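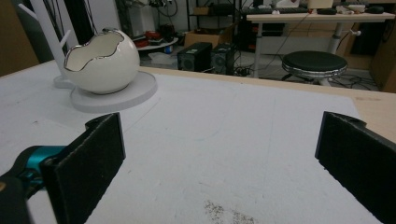
Prepared by the Horholm Shared Workshop for users of the Flidetti hand-held gripper. Issued Apr 18, 2019.

Section 4: Preparing the table and setting the fingers

4.1 Scope

This section applies to the Flidetti hand-held gripper once it has been assembled in accordance with Section 3. It covers the preparation of the work surface, the alignment of the padded fingers and the first trials with an object. Users fitting the Kistberg long fingers should read Section 7 before proceeding, as the opening values given below do not apply to them.

4.2 Preparing the work surface

1. Clear a table of sufficient depth for the operator to reach the far side of the working area without leaning on it.

2. Lay a flat white sheet over the table top. Foam board is suitable. Wood may be left showing at the sides, provided that no object is to be placed there.

3. Press down each corner of the sheet. If a corner lifts, fix it from beneath with double-sided tape. Do not tape over the upper face.

4. Brush off loose grit. Pencil lines and light scuffs may remain.

Note: A sheet with dents deeper than a fingernail mark should be turned over or replaced.

CAUTION: Do not cut material on the sheet while it is on the table.

4.3 Setting the fingers

The fingers are supplied with black padded faces. The pads wear with use and a rough surface is normal. A pad that has come away from its backing is to be replaced as a pair with the opposite pad.

1. Hold the gripper by the rear grip and release the trigger fully.

2. Measure the opening between the pads at mid-height. The correct value is 121 mm. Adjust at the stop screw, a quarter turn at a time.

3. Squeeze the trigger slowly until the pads meet. They should touch along their full height. If they meet at the top first, loosen the two inner screws on the right finger, bring the pads together by hand and tighten again.

4. Open and close the gripper nine times. Check the opening again. If it has changed, the stop screw has not been locked.

5. Check that the linkage moves without catching. Apply one drop of light oil to each pivot if required, keeping the oil away from the pads.

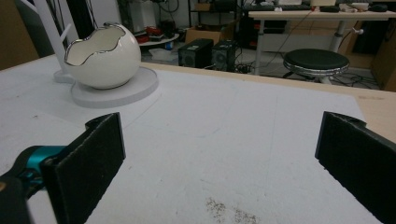 Fig. 4-2. Fingers apart over the covered table, with the bowl on its disc at upper left.

4.4 Placing the practice object

The practice object should have a shape that the operator cannot grip equally well from every side. At Horholm a ceramic egg-shaped bowl with an uneven silver rim is used, resting on a flat base beside a white upright.

1. Place the base towards the far left of the sheet, with space on all sides for one open finger.

2. Seat the bowl squarely on the base. It must not rock.

3. Bring the open gripper in from the near side of the table and stop short of the bowl. Confirm that neither finger will strike the upright or its arms on the way in. Where the clearance is less than 34 mm, turn the base and check again.

CAUTION: Ceramic objects may chip at the rim. Grip the rounded body only. Eye protection is to be worn by anyone standing at the table during trials.

Note: Loose cables on the workshop floor are to be moved out of the operator's path before any trial in which the operator walks around the table. 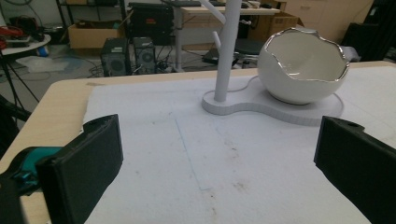

TRIALS AND RECORDS

4.5 First trials

1. Start with the gripper above the near edge of the sheet, fingers open.

2. Move towards the object at a steady pace. Keep both pads at the same height above the table.

3. Pause before contact. Correct the angle of the wrist if one pad is clearly nearer to the object than the other.

4. Close the fingers until light contact is felt on both sides. Do not lift during the first set.

5. Open fully, withdraw along the same path and return to the start.

A full set consists of 100 approaches. It may be divided between operators, but each operator should complete the checks in 4.3 before taking over.
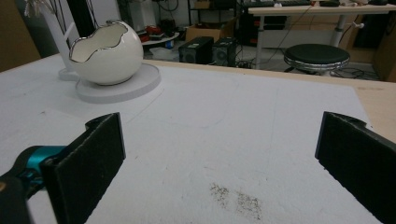 Between operators, wipe the pads with a dry cloth and look along their edges for fibres that have worked free. These may be trimmed with small scissors. They should not be pulled, as this lifts the facing from the foam.

6. Enter the date, the operator's initials and the opening measured at the end of the set on the Shehu log card kept with the gripper.

7. If the final opening differs from the first by more than the width of the scale mark, put the gripper aside and repeat 4.3 from step 2.

4.6 Storage

Leave the fingers open. Pads stored under pressure take a permanent set. Place the gripper on its side in the lidded tray, with nothing resting on the linkage. Pads, screws and log cards are restocked each September; requests outside that month should be left at the workshop desk.

Continue to Section 5, Fitting the wrist strap.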